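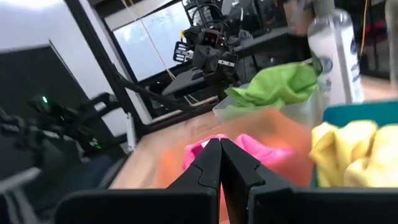 Abb. 4: Pinkfarbenes Tuch, zerknüllt vor und in einem orangefarbenen Behälter.

4 Waschen und Pflegen der Färbetücher

Dieser Abschnitt gilt für alle Baumwolltücher, die mit den Farbpulvern der Reihe Flullasico gefärbt wurden. Für Seide und Wolle lesen Sie Abschnitt 5. Mischgewebe mit einem Kunstfaseranteil von über 40 Prozent nehmen die Farbe nur teilweise an und sind von der Garantie auf Farbechtheit ausgenommen.

4.1 Vor der ersten Wäsche

Frisch gefärbte Tücher müssen vollständig fixiert sein. Die Fixierzeit beginnt, wenn das Tuch aus dem Farbbad genommen und in Folie gewickelt wird. Sie beträgt bei Zimmertemperatur 13 Stunden. In kühlen Räumen, etwa im Keller ab November, lassen Sie das Tuch über Nacht und den ganzen folgenden Tag eingewickelt.

1. Folie entfernen und im Restmüll entsorgen.
2. Tuch unter fließendem kaltem Wasser ausspülen, bis das Wasser nur noch schwach gefärbt abläuft.
3. Tuch ausdrücken. Nicht wringen.
4. Spülgang mit lauwarmem Wasser wiederholen.
5. Tuch im Waschbecken oder in einer Schüssel liegen lassen, bis die Waschlauge vorbereitet ist.

Hinweis: Rot- und Pinktöne geben beim Ausspülen deutlich mehr Farbe ab als Blau- und Grüntöne. Die Intensität der Färbung leidet darunter nicht.

Vorsicht! Waschbecken aus Naturstein oder unversiegeltem Beton können sich dauerhaft verfärben. Benutzen Sie in diesem Fall eine Kunststoffschüssel.

4.2 Handwäsche

Die Handwäsche ist für die ersten drei Wäschen vorgeschrieben. Danach können die Tücher in die Maschine (siehe 4.3).

1. 8 Liter Wasser mit höchstens 30 °C in eine Schüssel geben.
2. Eine Verschlusskappe Benavides Feinwaschmittel zugeben und mit der Hand verteilen. Andere Feinwaschmittel sind geeignet, wenn sie weder Bleichmittel noch optische Aufheller enthalten.
3. Tuch einlegen und vollständig untertauchen.
4. Tuch fünf Minuten lang sanft durch die Lauge bewegen. Nicht reiben und keine Bürste verwenden.
5. Lauge abgießen, Tuch zweimal mit klarem Wasser nachspülen.
6. Dem letzten Spülwasser einen Esslöffel hellen Essig zugeben. Bei Tüchern mit Metallicdruck entfällt dieser Schritt.

Waschen Sie in einem Durchgang nur Tücher desselben Farbtons. Ein pinkfarbenes und ein gelbes Tuch gehören auch nach mehreren Wäschen nicht in dieselbe Schüssel.

4.3 Maschinenwäsche

1. Tücher auf links drehen, sofern sie gesäumt oder bedruckt sind.
2. Tücher in ein Wäschenetz geben. Die Trommel höchstens zur Hälfte füllen.
3. Feinwaschprogramm mit 30 °C wählen.
4. Schleuderdrehzahl auf höchstens 1000 Umdrehungen pro Minute einstellen. Wenn Ihre Maschine eine niedrigere Stufe anbietet, verwenden Sie diese.
5. Programm starten. Kein Kurzprogramm verwenden, die Spülzeit reicht dort nicht aus.
6. Tücher nach Programmende sofort entnehmen.

Bleiben nasse Tücher in der Trommel liegen, können sich Farbränder bilden. Solche Ränder lassen sich mit einem zweiten vollständigen Waschgang meist entfernen, bei sehr hellen Tönen jedoch nicht immer.

Vorsicht! Keine Farbfangtücher zusammen mit dem Fixierer Visport verwenden. Der Fixierer setzt sich im Farbfangtuch ab und kann auf die Wäsche zurückfärben.

4.4 Trocknen

1. Tuch in Form ziehen und auf ein helles, altes Handtuch legen.
2. Handtuch mit dem Tuch einrollen und leicht andrücken.
3. Tuch wieder ausrollen und auf einer beschichteten Leine oder einem Wäscheständer aufhängen. Unbeschichtete Metallstangen können Rostflecken verursachen.
4. Im Schatten trocknen lassen.

Der Wäschetrockner ist nicht zulässig. Auch auf dem Heizkörper dürfen die Tücher nicht getrocknet werden, das Gewebe wird dort hart und verzieht sich an den Kanten.

4.5 Bügeln

Bügeln Sie die Tücher leicht feucht auf Stufe zwei. Bedruckte Stellen werden nur von links gebügelt, mit einem dünnen Baumwolltuch als Zwischenlage. Dampf ist erlaubt, ein Dampfstoß auf Metallicdruck dagegen nicht.

Tücher, die als Putz- oder Basteltuch benutzt werden, müssen nicht gebügelt werden. Es genügt, sie nach dem Trocknen glatt zu streichen.

4.6 Aufbewahren

1. Nur vollständig trockene Tücher einlagern.
2. Helle und dunkle Töne getrennt stapeln.
3. Zwischen Tücher mit kräftigen Farben ein Blatt säurefreies Seidenpapier legen.
4. Den Stapel an einem dunklen Ort aufbewahren. Offene Regale am Fenster sind ungeeignet.

Bei längerer Lagerung falten Sie die Tücher zweimal im Jahr neu, damit die Bruchkanten nicht ausbleichen. Gerollte Tücher brauchen das nicht.

4.7 Störungen und Abhilfe

Tuch färbt bei Berührung ab
Die Farbe ist nicht ausreichend fixiert. Tuch noch einmal kalt ausspülen, 20 Minuten in Visport einlegen (Dosierung siehe Flaschenetikett) und nach 4.2 waschen.

Helle Flecken nach dem Waschen
Waschmittel mit Bleichmittel verwendet oder unverdünntes Waschmittel auf das Gewebe gegeben. Die Flecken sind nicht zu entfernen. Das Tuch kann im selben oder einem dunkleren Ton nachgefärbt werden.

Farbe wirkt stumpf
Meist Kalkrückstände. Tuch in lauwarmem Wasser mit zwei Esslöffeln Essig spülen, danach klar nachspülen.

Tuch ist eingelaufen
Baumwolle läuft bei der ersten Wäsche bis zu fünf Prozent ein. Feucht in Form ziehen und liegend trocknen. Bei stärkerem Einlaufen war die Waschtemperatur zu hoch.

Tuch riecht nach Fixierer
Im Freien lüften. Nach der zweiten Wäsche ist der Geruch in der Regel verschwunden.

4.8 Nachfärben

Ein Tuch kann bis zu dreimal nachgefärbt werden. Waschen Sie es vorher nach 4.2, aber ohne Essig im letzten Spülwasser, und geben Sie es feucht in das Farbbad. Die Farbmenge richtet sich nach dem Trockengewicht des Tuchs und steht in der Tabelle in Abschnitt 3. Nach dem Nachfärben gilt wieder die volle Fixierzeit, und auch die drei Handwäschen beginnen von vorn.

Ersatzflaschen Visport und Nachfüllbeutel der Reihe Flullasico erhalten Sie im Fachhandel oder über das Lager in Durach. Bestellungen, die dort bis Freitagmittag eingehen, werden noch vor dem Wochenende verschickt. Geben Sie bei Rückfragen zum Farbton bitte die Nummer auf der Unterseite des Farbbeutels an.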